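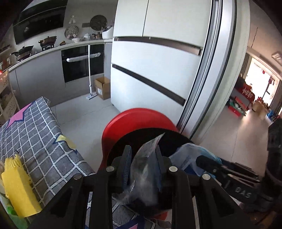 4. Fault on 14th December

The gripper stopped closing during the bag trials. The left jaw moved about 3 mm and stayed there, and the log filled with stall warnings. Rosine Guillot cut the power after 40 seconds -- the motor case had reached 63 degrees by then.

We took the Nirneck drive apart the same evening. A strip of thin plastic film was wound around the shaft behind the jaw. Our current limit should have tripped, but it had been raised in November for the heavier items and never set back.

4.1 Changes made

The limit is back to 2 amps. A cover now closes the gap at the shaft. Bag trials are on hold until the cover has been tested.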